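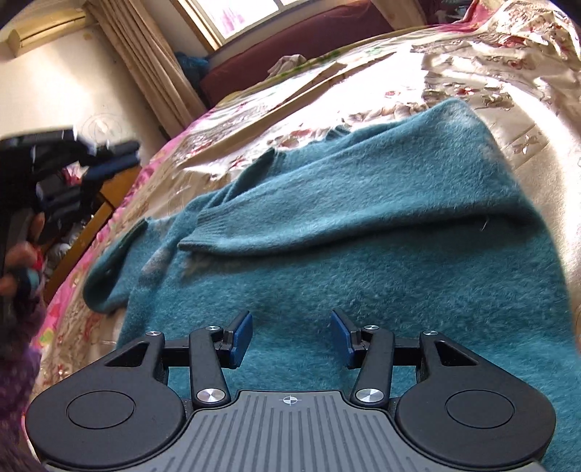

Dobra automática na lavanderia: e a gente?

Yến Ngô
Trabalho na dobra da Clekcombe e em outubro chega a automação da Gakau. Somos 4 no turno. Alguém já passou por isso? O que muda no dia a dia?

Bernadette Ruiz-Ortega
Passei! Toalha e lençol foram pra máquina, e eu fiquei com tricô e peça felpuda (manga comprida dá um trabalhão, viu). Canso menos os braços, mas converso menos com as colegas. Pede treinamento por escrito!

Wim Bakker
Aqui só mudou o horário.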